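Chapter 2
Where Do the Examples Come From?

I used to think the learning part was the hard part. Then Heledd Rosser and I set out to collect 3000 examples for a tabletop arm, and wow, was I wrong! We did 200 in our first week (on a good day, with plenty of coffee) and threw out plenty of them. So before we touch any training code, let's talk about gathering. Our first task used a cup and 2 bowls. 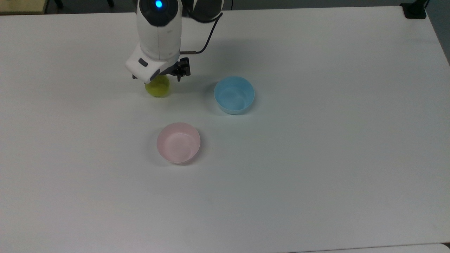

2.1 What Counts as One Example?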